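Lindis Sort: README

Student project, Jaderdale robotics club, two-arm sorting task. Data + notes for the spring course entry. Last edit May 22, 2018. Written in a rush before hand-in so sorry for gaps, ask on the club list.

What it is

Recordings of two arms on a table putting small bathroom stuff into plastic bins. Driven by club members, one per shift, no autonomy in this release. 338 episodes total, of which 17 are marked bad (see flags.txt). Please dont train on the bad ones, we kept them for the error writeup only.

Views: wrist and overhead. Wrist is the one with the most glare off the tabletop, overhead is better for checking where stuff ended up.

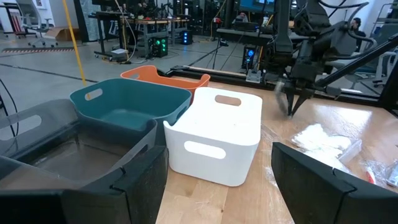
Photo: Lindis Sort team, Jaderdale. Free to reuse with credit.

Bins

Plastic, oval handle holes. White one, teal one, orange one, and a gray one that reads clear-ish gray or brown depending on the view. Use "gray" in labels, older label files say "clear", same bin. The white one sits out in front of the others. Starting position of the bins is NOT fixed between shifts so don't hard code it.

Items

- cotton pads, bagged
- toothbrushes
- scrubbers, mesh and steel wool
- nail clippers and grooming tools, some still in packaging

Packaging stays on where it came on. Clear bags are hard for the depth filter, expect holes. Loose bits of film on the table are not items, ignore them, no label.

Files

episodes/ one folder per run
labels/ csv, one row per pick
flags.txt bad runs and why
split.txt 100 held out for test, rest train. Bad runs are listed in neither

Arm naming: left and right as seen in the overhead view. The wrist files follow the same naming. Earlier drafts had these swapped in the Skanow loader, fixed now, pull again if your copy is old. 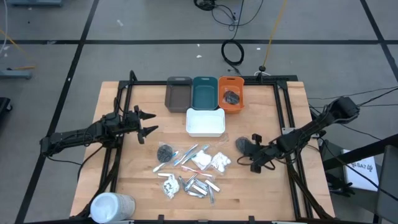

Craddock wrote back on the list that the labels should carry the target bin as well as the item, otherwise a scrubber dropped in the wrong place counts the same as one in the right place, and the score means nothing.

Fair point. Column target_bin added, filled in for the train split only so far. Test split still to do, planned for June.

Known problems

Timestamps drift between the two arms on long runs. Resample before you merge.
Cotton pad bags get picked two at a time now and then. Labeled as one pick, two items.
Nail clippers: lots of missed grasps, they lie flat. Retries are kept in the episode, up to 3, after that the operator moves on.
Gripper open/close values are raw, not scaled. Script for scaling is in tools/ but untested on the left arm.

Use

Class work and club work fine. If you publish somthing with it name the project and say which release. Send fixes as a patch against labels/, one file per patch please, merging the big ones by hand took forever last time.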